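Zindero Community Help > Packing and Sending

Bagging plastic bottles on their sides without splitting the bag

linden_shed
Posted November 24, 2023

We run a small supply room in Tunell that packs household goods for shops up the coast. Most of it is dry and easy. The trouble is a line of liquid cleaner in yellow plastic bottles. They arrive from the importer in cartons, we take them out, and they go on to the shops in large yellow plastic bags, a set to each bag. The shops like the bags because they can hang them behind the counter and throw out less cardboard.

The bags are Sovham heavy ones, 62 cm across the mouth. They are meant to take this sort of weight and on the whole they do. But we keep getting splits near one bottom corner, and sometimes a bottle gets to the shop with liquid around the neck. The caps have a clear wrap on them from the factory, so I had assumed they were sealed well enough. We have 2000 bottles to get through before the end of the season and I would like to settle on one way of doing it that everyone at the table can follow.

What we do now is sit at the worktable with the bag spread flat, lay the bottles on their sides, and slide them in one after another. Some go on the bag first and some wait on the bare tabletop beside it. The table has a green top that grips a bit, so they don't roll much. We tried standing the bottles up inside an open bag and gave up on it, since you need one person to hold the bag and one to load.

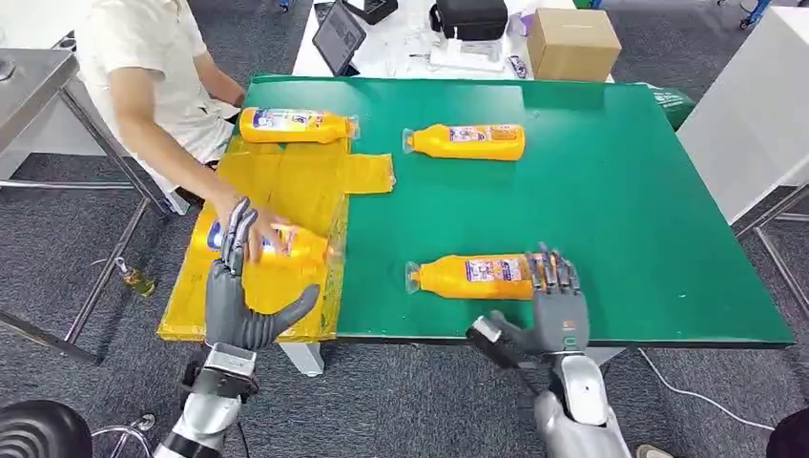

Ye-rin Yeon: Do you turn them all the same way once they are inside the bag, or do they go in however they come to hand? If the necks are mixed I would look at that before blaming the bag.

linden_shed: However they come to hand, mostly. I usually end up with necks on my right but I don't check.

So what I am asking is this. Which way should the necks point? Should we double the bag? And is there anything worth doing about the caps, given that they are already wrapped? We are not going back to cartons, so please don't suggest it. The shops have asked for bags and the cartons take up room we haven't got.

parcelhal

I packed bottled goods for a hardware wholesaler for a long time and we had the same problem. The corner that splits is nearly always the one where a hard part of a bottle is sitting. On most bottles that is the rim of the base or the cap. The bag gets picked up, all the weight drops to the lowest corner, and whatever is hard and narrow pushes through the plastic there.

First thing, put all the necks toward the mouth of the bag. When the bag is carried the bottles will then be upright, or close to it, with the bases down. The liquid stays off the caps and the load sits on the widest part of the bottle. If they are mixed, some of them travel upside down. A factory wrap keeps a cap clean and shows whether someone has opened it. It is not always much of a seal against liquid, and I would not count on it for a long trip in a van.

Second, put something flat in the bottom before you load. We used a piece of corrugated card cut to the width of the bag and folded once. I know you said no cartons, but you will have the ones the bottles came in, and one carton gives you plenty of these. Cut them with the ridges running across the bag so the fold comes out straight. Round off the corners with scissors as well. A sharp cardboard corner will go through a bag as well as a bottle will.

Third, check how you are sliding them in. If the bag is flat on the table and you push a bottle across it, the underside of the bag drags on the tabletop and the inside drags on the bottle. A table with some grip makes this worse. The bag creases up in front of the base, and next time it is loaded it can give along the crease. Lift the top layer of the bag with one hand, put the bottle in with the other, and set it down where it is going to stay. It feels slower for the first morning.

On doubling the bag, I would try the card first. Two bags cost twice as much and the inner one usually splits in the same place anyway. The outer one just hides it, and the shop finds the mess instead of you.

Order of work, if you want something to pin up:

Bag flat, mouth toward you.
Card in first, pushed right down into the bottom corners.
Check each cap before it goes in. Put aside any with loose or torn wrap.
Bases first, necks toward the mouth.
Keep the bottles in one layer until the bottom is full, then start the next layer.
Press the air out, twist the mouth, tie or tape.
Lift from the mouth with one hand under the bottom. Don't drag it off the table.

Leave some slack between the last bottle and the twist. If you pull the bag tight over the caps you have the same problem at the other end.

linden_shed

Thank you, this is useful. We did a trial run with the card in the bottom and the necks all one way. It does take longer to load. I moved the mouth of the bag to my side of the table as you said and that is easier on the arms.

One thing I should have mentioned is the label. It is printed in Chinese, with blue and white panels and a red prohibition sign with a slash through it. I had been telling people to keep the label side up in the bag so the shop could check what it was through the plastic. With these bags you can see in but you lose the small print. I have since asked for a printed slip in English to go in with every bag, and the importer's office, Seok, is sending a sheet we can copy.

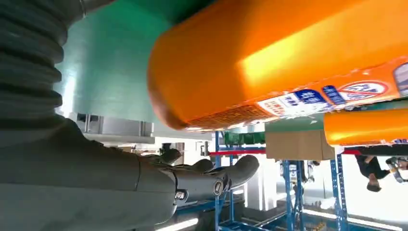
Does it matter which side the label faces when the bottles are lying one on top of another? Only a little, and mostly for rubbing: if two labels are pressed face to face in a van for half a day the print can scuff, so turn them all the same way and each label will sit against plain plastic.

I got that last part from the woman at Seok when I rang about the sheet. She also said to leave the factory wrap alone and not to tape over it, because the shops send bottles back if they think the cap has been interfered with. I had been about to buy tape, so that saved some money.

Still to sort out is what to do with the ones where the wrap is torn. At the moment they go on a shelf by the sink and pile up.

Ye-rin Yeon

I agree with most of what parcelhal wrote, and I would add a few things from packing shampoo and dish liquid.

Check the caps by hand, but do it over the bare table and not over the bag. Pick the bottle up, turn it neck down over a dry paper towel for a moment and give it a light squeeze. If anything shows on the towel it goes on the shelf. Doing this over the bag means that when one does leak, you have to wipe out the bag or bin it. It is also worth wiping the tabletop between bags. A small amount of cleaner on the table gets on the outside of the bag, and then the person carrying it loses their grip.

For the ones with torn wrap, ask the importer before you do anything. Ours gave credit if we kept the bottles and wrote down the batch, and gave nothing at all if we had already thrown them out. Write the date you found it on a bit of masking tape on the base. Don't put it over the label.

I disagree on one point. I don't think necks toward the mouth is enough if the bags are going to be laid down in the van. Ours were always carried upright and then put on their sides by the driver, who stacked them like pillows. So find out how they travel. If they travel lying down, it makes no difference which way the necks point as far as leaks go, and you are better off with a shallow crate. We used open crates that held 67 litres and stood the bags in them side by side. The driver can lift a crate without touching the bags at all, and the shop still gets its bags.

The crates come back empty on the next run, or they are supposed to. Put your name on them. We lost a good many the first April before we did that.

Also keep the bags out of the sun before you use them. We had a roll sitting under a window and those split far more than the ones from the cupboard. I can't prove that was the cause, but we moved the roll and had less trouble.

gumtree_pete

just use thicker bags mate. we get ours from the farm supply and never had one go. you can stand on them

linden_shed

Pete, the thicker ones don't twist shut at the top -- we tried a sample and had to fold them over and staple them, and the shops didn't like the staples.

Ye-rin, I asked our driver and you are right, he lays them down. I hadn't thought to ask. There are some open crates out the back from when we did produce and I will see if the bags stand up in those. If they are too deep I will look at buying shallower ones.

parcelhal

Good point about the van. I was thinking of bags that get carried straight in. If you go with crates I would still keep the necks to the mouth, as the bags will be standing up the whole way. Keep the card too. It gives the bag a flat bottom, so it stands up in the crate better.

With deep crates, don't be tempted to put a second row of bags on top. The caps underneath take all of it.

linden_shed

Understood. Marking this as solved for now. I will post again if the corners keep going.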